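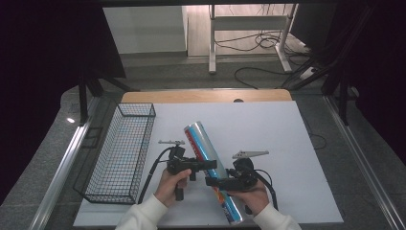
Le rouleau d'alu tenu à deux pinces, panier à gauche

Pince qui lâche sans prévenir, vous avez déjà eu ça ?

zorica_s
Salut tout le monde ! Je sèche depuis un moment sur mes deux pinces à main (gâchette mécanique, électronique Clasix). La gauche se relâche toute seule en pleine prise, sans que je touche à la gâchette, et le journal me sort une erreur 759. Sur la dernière série j'ai eu 19 lâchers, dont un rouleau d'alu pris en plein sur le pied, merci. J'ai changé le câble, rien. Une idée ?

Kaushik
Erreur 759 chez moi c'était le capteur de position, direct. Tu as refait la calibration après avoir changé le câble ?

zorica_s
Oui, deux fois ! Ça tient neuf prises et hop, ça repart.

tosdale_38
Moi je regarderais d'abord les patins. Une fois usés, l'objet glisse et le capteur croit que tu as ouvert. Remets du neuf avant de toucher au reste.
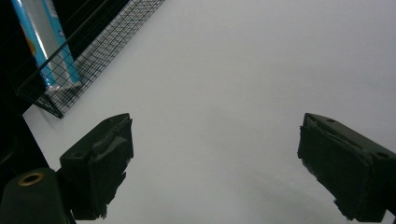
Parce que là, franchement, les bords sont tout déchirés, des deux côtés. Avec un emballage brillant ça ne pardonne pas.

Kaushik
Pas d'accord. Un patin abîmé, ça fait glisser, ok, mais ça ne fait pas ouvrir les doigts. Elle dit que la pince se relâche, c'est autre chose.

tosdale_38
Elle le dit, mais est-ce qu'elle l'a vu ? Quand ça glisse d'un coup on jurerait que ça s'est ouvert, je me suis fait avoir pareil.

zorica_s
Euh... bonne question. Je regardais surtout le rouleau. Je refais une série avec des patins neufs et je note l'ouverture à chaque lâcher.

nurnance
Et mets des chaussures fermées en attendant ! Je débrancherais aussi la pince gauche avant de changer les patins, un collègue s'est coincé un doigt comme ça en juin.

zorica_s
Noté pour les deux :) Les patins sont commandés, je reviens poster le journal complet dès que j'ai la série.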